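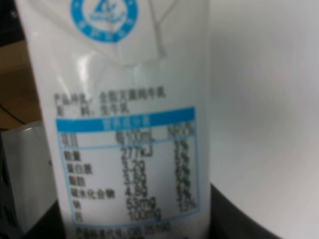
A carton of whole milk with Chinese writing and a nutrition table.

Why Does Some Milk Stay Good for Months?
By Bohumila Říha, for the children's pages of the Prurerley Library

In many kitchens the milk lives in the refrigerator. In other kitchens it stands in the cupboard, next to the rice and the flour, and it stays there for many weeks before somebody opens it. Both can be milk from a cow. How is this possible?

Who else likes milk?

Milk is food for a calf. It has water, fat, sugar, protein and calcium, and all this helps the young animal to grow. People like it too, and so do bacteria. Bacteria are living things, so small that you need a microscope to see one of them. They are on your hands, on the grass, on the cow and in the air of the barn. Most of them do no harm to you, but a few can make you ill.

When bacteria get into milk, they begin to eat the sugar in it. This sugar is called lactose. Many kinds of bacteria turn lactose into an acid, and the acid is what makes old milk taste sour. It also makes the protein stick together in white lumps. If you have ever poured lumps on your cereal, you know how it looks!

Bacteria multiply by dividing. One becomes two, two become four, four become eight. In a warm place some kinds can do this every twenty minutes. In the cold they become slow, and for this reason we keep fresh milk at 40 degrees Fahrenheit or colder. The cold does not kill all the bacteria. It only makes them wait.

Heating the milk

Long ago people noticed that boiled milk stays good longer than raw milk. Raw milk means milk that was not heated. But boiling in a pot changes the taste, and it makes a skin on the top which many children do not like (I was one of them).

Today a dairy has two common ways to heat milk.

The first is pasteurizing. The milk is often heated to 161 degrees Fahrenheit for fifteen seconds and then cooled quickly. This kills the dangerous bacteria and many of the others. Some harmless ones stay alive, so the milk must go into the refrigerator and be drunk soon.

The second way uses much more heat. The milk goes through hot pipes or meets hot steam, and it reaches 275 degrees or more, but only for a few seconds. After this there is almost nothing left in the milk that could grow and spoil it. It is called UHT milk, from the words ultra-high temperature. In some countries the carton says "sterilized milk." Such milk tastes a little bit cooked, a little bit sweeter. Some people notice it at once and others never do.

The box is important too

If you put this very clean milk in an open jug, new bacteria would fall into it from the air, and all the work would be for nothing. So the packages are made clean too, and they are filled and closed in a place where bacteria cannot come in. Many long-life cartons look like simple paper, but their wall has several layers. Paperboard makes it stiff. Thin plastic keeps the milk inside. Often there is also a very thin layer of aluminum, which stops light and air.

When you open the carton, air comes in, and bacteria come with it. From this moment the long-life milk is like any other milk. Put it in the refrigerator and use it in a few days.

Milk that travels

I grew up in Letumari, 457 miles from Prurerley, and in the summers it was very hot there. Our small shop had one refrigerator, and it was full of butter and meat. The milk stood on a normal shelf. When I moved away and saw a whole wall of cold milk in a store, I thought that the shopkeeper was very rich.

What can you read on a carton?

Look at the milk you have at home. Somewhere there is a list of ingredients, and for plain milk it can be very short. You may also find the word "whole," "reduced fat" or "skim," which tells you how much of the fat was left in. There is usually a table with energy, protein, fat and carbohydrate, and a date. If you have a carton from another country, try to find the same table in it. Numbers are often easy to recognize even when the words are not.

Words to remember

Bacteria: very small living things, each made of one cell.
Lactose: the sugar in milk.
Pasteurize: to heat food enough to kill the dangerous bacteria.
Dairy: a place where milk is prepared and packed, or where butter and cheese are made.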